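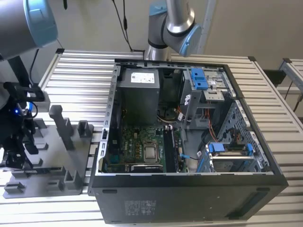

Bench notes, April – the black tower, opened up

Started a little after two, once Tuva had finished with the long bench and I could have the good light by the window. This is one of the machines that came over from the Nostley office, and I have been promising Sigrun since before the holiday that I would go through it properly and write down what I learned, so these notes are partly for her and partly for me in six months' time, when I shall have forgotten all of it.

I laid it on its side with the panel off, which is much kinder to the back than crouching under a desk. The slats on the bench are lovely for working on but they do swallow screws, so please use the lidded tin and put it back on the shelf afterwards (I say this as the person who lost 2 of them last time).

The rule I was taught at Tangen, and still like, is to look for colour before touching anything. On this case the blue plastic marks most of what is meant to be handled: the latches up at the drive cage, the tabs along the side wall. If it's blue, try your fingers first. If it's bare grey metal, stop and think before you go looking for a screwdriver.

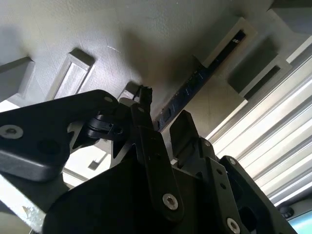
I would also ask everyone to take their time over the wires. There are thin orange ones wandering through the middle between the board and the drives, and it is very easy to hook one with a cuff while you are busy with something else. My habit is to write a tag for each lead before unplugging it, even when it seems perfectly obvious where it goes – it never seems obvious the next morning.

The processor is sitting in its socket and I mean to leave it there. Meren have asked for the boards to go back whole, and I don't want to disturb the paste for nothing. The power supply is up in the corner with its label facing upwards, a real kindness when you need to copy the rating on to the sheet. 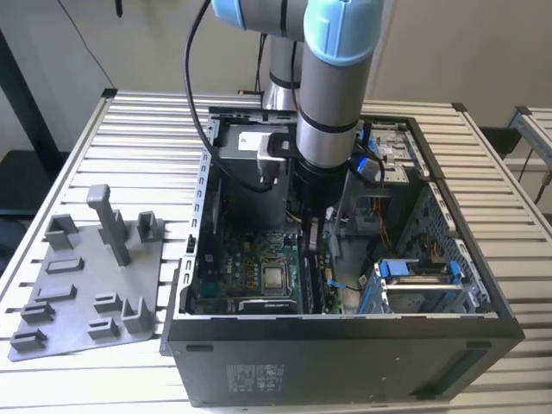

Sigrun wondered whether the drives should come out before the memory or after. I'd say before, simply to have more elbow room, but she has done far more of these than I have and I'm happy to be overruled. There are 11 towers on the Rundik list altogether, so it would be nice to settle on one order and stick to it.

Still to do: copy the label from the underside panel, find the small brush, ask Tuva where the spare tags went. I've allowed 60 minutes for the next one.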